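How to Test a Robot on Tidying a Table

Filed under: Chores, Bench Guides
Updated 14 Dec 2022

Can a robot put away the junk on your table yet? Sometimes, and slowly. This guide sets out the test we use at the Studumport workshop. It needs one table, one drawer organizer and a few things from around the house.

What you need

A table with a cloth on it
A small organizer with clear drawers
Five or six loose items of different shapes
A timer and a score sheet

Step 1. Pick the items

Choose things that fail in different ways. A box is easy to see and hard to pick up flat. A sponge squashes. A roll wants to roll. Anything with a strap or cord will drag its neighbors along.
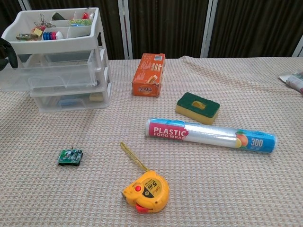 Drawers are where most chore tests get hard. Putting an item on top of an organizer takes one move, but putting it inside takes at least three: pull, place, push. Score those as separate moves. Start with the clear drawer pulled out, as the middle one is here, and leave the tape measure with its yellow strap spread on the cloth. Small parts such as paper clips can stay in the top tray for the whole test. Do not ask for them to be sorted at this level.

Step 2. Write the task in one line

"Put the tape measure in the drawer and close it" is enough. If you need a second line, you have two tasks. Run them apart.

Step 3. Run it and score it

Give one point for a clean pick, one for a correct place and one for a closed drawer. Take a point off if anything else on the table gets moved. Stop the timer at 316 seconds, finished or not.

Reset the table by hand after each run. Tape marks under the cloth do not help, so keep a printed photo of the layout nearby.

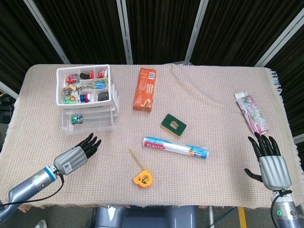 Two-handed setup, with the organizer at the upper left of the table.

Step 4. Repeat

One good run means very little. We do 100 runs per task before writing down a result. Our Hillov log has 1,232 runs in it so far, most of them added since October.

Reading your score

Boxes and sponges usually score well. Closing the drawer scores worst in our log, mainly when something inside is sitting too high. A person does the whole job without thinking about it, so do not compare times yet. Compare dropped items first.

Next guide: the Morris folding test, for towels and shirts.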